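Lists > Kotian Swap > October > Bedspreads and laundry piles

From: Amr Kabbaj
To: Kotian Swap

Manikandan Mudaliar wrote:
> Does anyone fold on the bed? Mine
> ends up with 13 things on it by night.

Always the bed! I lay track pants out flat first, one leg over the other so the stripes line up, then fold up from the ankle in thirds.
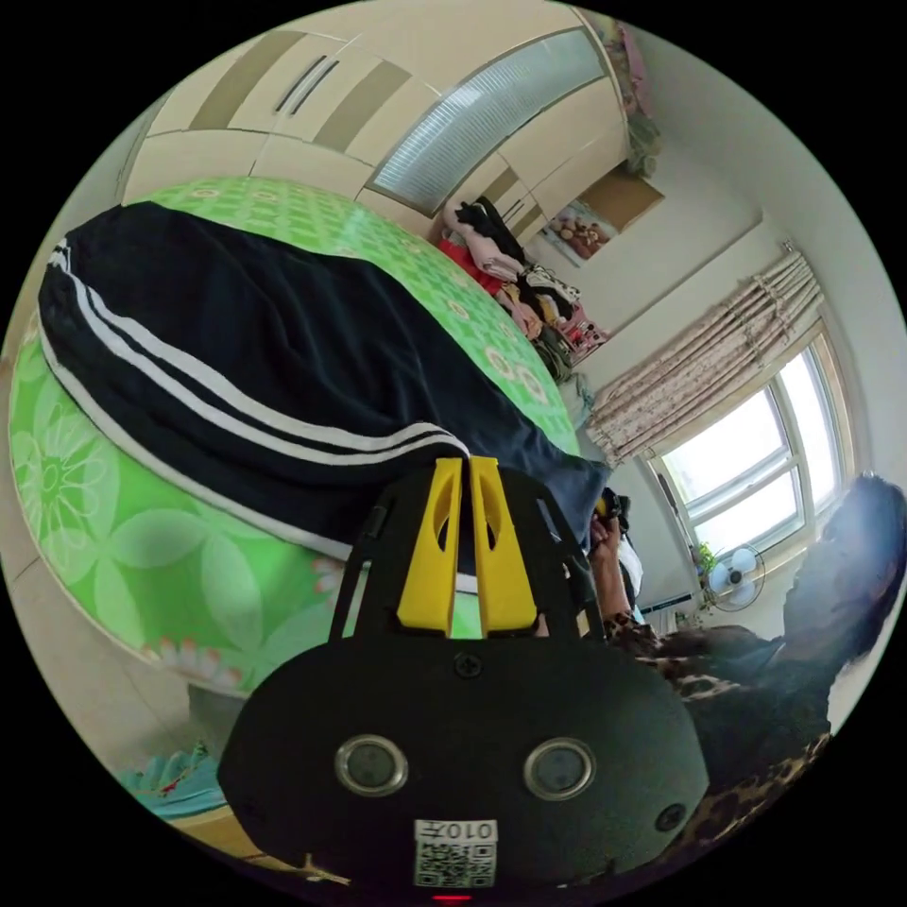
And yes, I'm keeping the green daisy bedspread (sorry, Till, I know you asked twice). Navy stuff is so easy to spot on it.

Amr

Recent threads
- Flatard drawer dividers, set of 2
- Hangers, 53 left
- Sock bin ideas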